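Fular two-arm kit: set-up guide, part 7
Teaching your first two-handed job

Last changed 10/27/18

If you've followed the earlier parts you should now have two arms bolted down, both grippers fitted and both wrist cameras showing a picture on your screen. Well done! Bolting down is the dull bit and you're past it. In this part we get the arms to do something together, and I'll be honest that it took me a fair few goes before I was happy with mine, so put the kettle on.

I'm writing this as somebody who bought the kit, liked it, moaned about the old instructions and was then asked to write the new ones. Where I say "I do it like this", there may well be another way. Where I say "don't", please don't.

Before you start

You'll need:

The two arms, powered off
The leader handles (the pair you hold, one for each arm)
The Plorell control box and its mains lead
A computer with the Plorell program already on it
A pale board for the arms to work over
A few things to pick up, none of them precious
The stop button, plugged in and where you can hit it without looking

CAUTION: The stop button cuts power to both arms. It does not hold them up. When you press it they will sag, and anything they're carrying comes down too. Keep your hands and your tea out from underneath.

Step 1. Check the cables

1. With the power off, move each arm gently by hand through its whole reach. Go slowly and watch the camera cable at the wrist. It wants a nice loose loop at full stretch – if it pulls tight anywhere, let out some slack at the clip and try again.

2. Now fold each arm right in. The loop will grow, and you're looking to see that it doesn't drop between the fingers.

3. Push each connector home until you feel the click. I had a whole evening of a camera cutting out whenever the left arm turned, and the plug was in by half.

Note: the Imai cables that come in the bigger box are stiffer than the ones in the starter box. They work just as well but they need a wider loop, so give them more room at the side.

Step 2. Power up in the right order

4. Pick up both leader handles and put them in their rests.

5. Switch on the control box. Wait for the steady light.

6. Open the program and press Wake Left. The arm will twitch and then go firm. Press Wake Right and wait for that one as well.

7. Press Match. The arms move to copy the pose of the handles. Stand back for this, even if you think they're already lined up. They never quite are!

CAUTION: If you skip Match and just pick up the handles, the arms will try to catch up with you all at once. There is a speed limit, and it's still fast enough to clear a table.

Step 3. Find the shared patch

This is the step the old guide left out, and I think it's the most useful one in the lot. Each arm can reach plenty of places on its own, but the patch where both can reach comfortably is a good deal smaller than you'd guess.

8. Open the page called Reach. Move the left handle until the left fingertips are touching the board, then draw a slow circle as wide as you can without the elbow locking straight. The program fills in the area as you go.

9. Do the same with the right.

10. Look at where the two shapes overlap. Put a bit of low-tack tape on the board at the corners of the overlap. Anything you want both arms to hold needs to start and finish inside that tape.

11. Now bring both sets of fingertips towards the middle together and find out how near they'll go before the wrists bump. The cameras stick out further than the fingers do, so it's usually a camera that touches first. Set Keep Apart a bit wider than that.

Note: if your overlap is tiny, the bases are too far apart. Go back to part 4 and move them in. I know, I know, the bolts. It's worth it.

Step 4. Set the grip

12. Choose one thing to practise on. Something light with a handle is perfect, and play cookware is great for this because it's a sensible shape and you won't cry if it gets dropped.

13. Set Grip to the lowest mark. Close one gripper on your object and lift it by a finger's width.

14. If it slips, go up one mark and try again. Stop at the first mark that holds. More squeeze than that only warms up the motors and leaves dents in things.

15. Repeat for the other gripper. Don't just copy the number across. My two have never agreed and they came out of the same carton.

CAUTION: Never set Grip with your own finger between the tips. The pads are narrow and all the force goes into a very small bit of you.

Step 5. Have a practice go with no recording

Everybody wants to press Record straight away (me too). Have a proper play first. Your hands need to learn that there's a small lag, and that the arms don't like being flicked about.

16. Put your practice object near the middle of the taped patch.

17. Bring the left arm in and rest the fingertips on one side of it. Hold still.

18. Bring the right arm in to the other side. Come down at a steep angle so the two wrists lean away from each other at the top. If you bring both in flat they'll meet over the object and you'll get a Keep Apart warning.
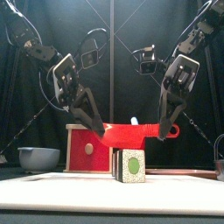
19. Move both handles together, a little way to one side, and stop. Then back again. If the thing twists, one hand is leading. Slow down until they move as a pair.

20. Let go with one gripper, back it off, then let go with the other. Always one and then the other. Opening both together is how things end up on the floor.

Do that until it feels boring. For me that was 18 goes, and I was quite pleased with that until I saw a child at the Triltley open day manage it on the second.

Note: work from the camera views on the screen for a few of these, without looking at the arms at all. The arms will be learning from those views, so if you can't tell what's going on from them then neither can the program. It's a very good way of spotting a badly aimed camera.

Step 6. Record

21. Press New Job and give it a plain name. "Move pan" is fine. You will thank yourself later, believe me, because my first folder was full of things called "test" and "test again".

22. Put the arms at rest and set out your objects.

23. Press Record, wait for the beep, and do the job from start to finish at an easy pace.

24. Bring both arms back to rest before you press Stop. A recording that ends halfway through a lift teaches the arms to end halfway through a lift.

25. Press Keep or Bin. Be fussy. If you fumbled and recovered nicely, keep it, those are useful. If you fumbled and knocked something over, bin it.

26. Shift the objects a little and go again.

How many do you need? It depends on the job and I can only tell you about mine. My first proper two-handed job had 1,239 recordings before I stopped, done in bits over most of January. I went on to 1,579 later when I added a second starting position. A simple push-it-over-there job needs far fewer, so please don't let those numbers put you off!

Note: take a break when your shoulders start to ache. You get sloppy before you notice it, and sloppy recordings count just as much as tidy ones.

If things go wrong

One arm goes limp in the middle of a job. It's got too warm. Switch off, have a biscuit, and drop the Grip by a mark when you come back.

The arms shake when they both hold the same thing. They're pulling against each other. Open one gripper, let it settle, close it again. If it keeps happening, press Match and start over.

A camera view freezes. Nine times in ten it's the plug from item 3. Don't try to reseat it with the arm awake.

The program says "Handle not found". Put the handle back in its rest, count to five, pick it up. If that doesn't do it, swap the two handle leads over and see whether the message changes sides. If it changes sides it's the lead, and Fular will send you another one.

Keep Apart warnings all the time. Your limit is too wide for the job, or you're coming in too flat. Try the steeper approach in item 18 before you touch the setting.

Shutting down

27. Put both handles in their rests.

28. Press Sleep Left and Sleep Right. Each arm lowers itself and then goes soft. Wait for both.

29. Switch off the control box, then close the program.

30. Wipe the finger pads with a dry cloth. No sprays, they make the rubber slippery and you'll be back at Step 4 wondering what's happened to your grip.

Leave the tape on the board if you can, you'll want it again in part 8.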